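Search the barn board
Enter keyword or town
Go

Barn Board > Help Wanted > Harness Racing > Grooms and Caretakers

Second trainer's groom wanted, Litstead Stable, Ballow

Hi all, Haziq Yeoh here! I've got 2 spots open for grooms starting in February, and I'd love to fill them with people who like Standardbreds as much as I do. We're a small pacing barn (a few trotters too, including a big goofy filly called Sumampouw who will eat your sleeves) and we race mostly at Trondard, with the odd overnight trip.

You'd have four horses of your own to look after: feeding, stalls, bandaging, harnessing up for morning jogs and going with them to the paddock on race nights. If you can jog a horse already, great. If you can't, Ikhsan Sinaga, my second trainer, will put you on the quiet old gelding and get you going.

Pay is $3380 a month plus $100 for every win by one of your horses, and there's a room over the tack shop if you need one. Mornings start at 6, and Tuesday is your day off unless we're in to go. You'll need a groom's license or be able to get one, and I'll cover the fee.

I don't care much about resumes. Tell me which horses you've rubbed, who you worked for and why you left, and keep it under 300 words, please, I read these on my phone between heats! Drop it in the office mailbox at the Ballow training track or message me through this board.
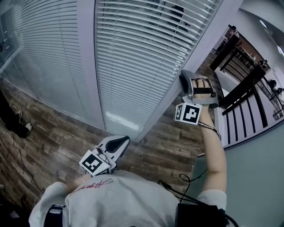 Light gray T-shirt with red lettering across the upper back.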